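Skirnerby Residents' Tech Circle
Minutes, December meeting, 7:10 p.m., upstairs room

I'm taking minutes again, so you get them my way. We were 9 this time, plus Leandro Requena, who joined late from the train and kept dropping out. Last month's minutes were accepted with one fix (I had written Gremow where I meant Kao, sorry, both of them!).

1. Left over from last time
The question was whether we put any of our money into a chore machine for the shared flat. I was supposed to get prices. I got one, from Udeo, and it was for a rental, 176 a month with 4 months minimum, setup not included. The other two haven't written back. I'll try again, but I'm not going to chase them all winter.

2. Can they do the chores yet?
This took up most of the evening. Leandro's view is that the floor is solved and everything above the floor isn't. A robot vacuum does a decent job until it meets a sock or a charging cable, and then you're on your knees anyway. He thinks we should stop asking about "housework" as if it were one job, and I agree with him there. Wiping a bare table is one thing. Clearing a table so that you can wipe it is a whole different animal, and that second one is where my evenings go.

Somebody brought up the Kao demo from the fall, the one with the towels. It folded 54 of them in the time we were there, all the same size, all fed in from the same side. Lovely to watch! Then a woman in the front row handed over her cardigan and the thing just sort of held it. I don't want to be mean about it, because I can't fold a fitted sheet either, but I do get there in the end.

We also went over shops. Two of us work in retail and both said the same: moving boxes from the back, yes, some places have that going. Putting things back where customers have dumped them, no. A shampoo in the bread aisle is still a job for a person walking by.

My own two cents, and I said it at length (I was asked to keep it shorter in the minutes): the trouble is deciding. Picking up a tube of something is getting pretty good. Knowing if it goes in the bathroom, in a bag, or in the trash is the part I'd pay for. Same with anything you'd be upset to lose. I would want a machine to leave my papers alone until it had asked me, and then we're back to me standing there answering questions, when I could have tidied up myself.
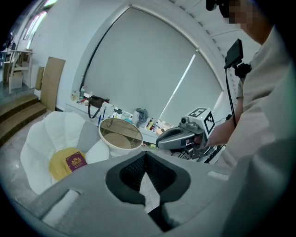 Which brings me to the test list, and we did finally agree on one. Anything we rent has to manage three jobs in a room that people have been living in, with no cleaning up beforehand: straighten a counter full of toiletries without knocking the bottles over, fold a cloth that's been left in a heap, and take a passport off a chair cushion and put it somewhere we'd find it again. Leandro wanted stairs on the list too. Voted down, 6 to 3, Leandro's train being in a tunnel at the time. He has asked for his objection to be noted, so, noted.

3. Money
Nothing spent. We don't sign with Udeo before we've seen the three jobs done with our own stuff.

4. To do
Me: write to Gremow and Kao once more, ask Udeo if a one-day trial is possible.
Leandro: send round the article on grippers he keeps mentioning.
Everyone: one household chore you'd never hand over, for next time. Mine is the ironing, I like it.

Finished 8:50. Next meeting in January, same room, and please bring your own mug.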